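Kovico
Início | Quem somos | Serviços | Área de clientes | Contactos

Quem somos

A Kovico é um laboratório independente de ensaios têxteis. Realizamos ensaios físicos, de solidez da cor e de estabilidade dimensional sobre tecidos, malhas e artigos confecionados, por conta de fabricantes, importadores e marcas. Não produzimos, não vendemos e não representamos materiais têxteis.

O laboratório foi constituído por Ute Kohlhase e Jarmo Suominen, ambos com percurso anterior em controlo de qualidade de acabamentos. A atividade começou com ensaios de solidez à fricção e à lavagem para estamparias da região do Vale do Ave. A secção de ensaios mecânicos foi acrescentada mais tarde, com a aquisição do equipamento da antiga Hakala, cujos registos de calibração também conservamos.

Âmbito de atividade

O catálogo atual compreende 185 ensaios, dos quais 179 são executados integralmente nas nossas instalações. Os restantes são subcontratados, sempre com indicação expressa no relatório e com acordo prévio do cliente.

Os ensaios estão agrupados em quatro secções:

Solidez da cor: lavagem doméstica, fricção a seco e a húmido, suor, água, luz artificial.
Propriedades mecânicas: tração, rasgamento, resistência das costuras, abrasão, formação de borboto.
Estabilidade dimensional: variação após lavagem e secagem, torção de costuras, recuperação de vincos.
Identificação e construção: composição qualitativa e quantitativa, massa por unidade de área, densidade de fios, título.

Os artigos de pequena dimensão, como bolsas, sacos e forros, são admitidos nas quatro secções. Quando a área disponível não permite cortar o número de provetes previsto no método, pedimos unidades adicionais do mesmo lote. A junção de provetes de lotes diferentes não é aceite, ainda que o cliente declare que o tecido é o mesmo.

Nos tecidos estampados, a zona de recolha do provete influencia o resultado. Um motivo com áreas de cobertura densa e áreas de fundo claro pode apresentar classificações distintas na mesma peça. Por regra, ensaiamos cada cor dominante em separado e reportamos o valor mais baixo, com a identificação da cor correspondente.
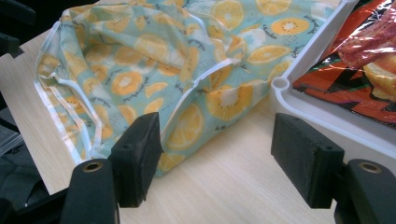
Que quantidade de tecido devo enviar para um ensaio de solidez à lavagem?
Um metro linear em largura total chega para o ensaio e para a contraprova. Em artigos confecionados, envie três unidades do mesmo lote, sem lavagem prévia e com a etiqueta de conservação.

Receção e condicionamento

As amostras são registadas no dia da entrada e recebem um número interno que se mantém até ao fim do processo. Antes dos ensaios mecânicos, permanecem em atmosfera condicionada, a 20 °C e 65 % de humidade relativa, até atingirem massa constante. O tempo de condicionamento não está incluído no prazo de execução de ensaios urgentes.

As amostras húmidas, sujas ou sem identificação de lote ficam em espera até esclarecimento por escrito. O remanescente é conservado durante seis meses após a emissão do relatório e depois destruído, salvo pedido de devolução.

Relatórios

Cada relatório indica o método aplicado, a respetiva edição, as condições de ensaio, os resultados individuais e os desvios, quando existam. A incerteza de medição é apresentada a pedido ou sempre que seja relevante para a avaliação da conformidade. Não emitimos pareceres sobre a adequação comercial de um artigo. A reprodução parcial de um relatório carece de autorização escrita.

Desde a migração para o sistema Wimonov, os relatórios são disponibilizados na área de clientes em formato eletrónico. As cópias em papel são enviadas apenas mediante pedido.

Equipa

A Kovico tem 19 colaboradores.

Ute Kohlhase – Direção geral
Jarmo Suominen – Direção técnica
Neema Makokha – Solidez da cor
Onni Kallio – Propriedades mecânicas e metrologia
Santino Daza – Receção de amostras e apoio a clientes

As leituras visuais em escala de cinzentos são feitas por dois observadores de forma independente. Em caso de divergência superior a meio grau, intervém um terceiro. A acuidade cromática dos observadores é verificada anualmente.

Participação em comparações

O laboratório participa no programa de comparação interlaboratorial organizado pela Wollier, nas áreas de solidez à fricção, massa por unidade de área e tração. Os resultados de cada ronda são analisados pela direção técnica e podem ser consultados pelos clientes nas nossas instalações, mediante marcação.

Imparcialidade

A remuneração dos técnicos não depende do número de ensaios realizados nem dos resultados obtidos. As reclamações são recebidas por escrito e tratadas por uma pessoa que não tenha intervindo no ensaio em causa.

Horário de receção de amostras: dias úteis, das 9h00 às 12h30 e das 14h00 às 17h00.
Durante o mês de dezembro, as amostras para ensaio urgente devem dar entrada até às 11h00.

Página atualizada em 19/12/19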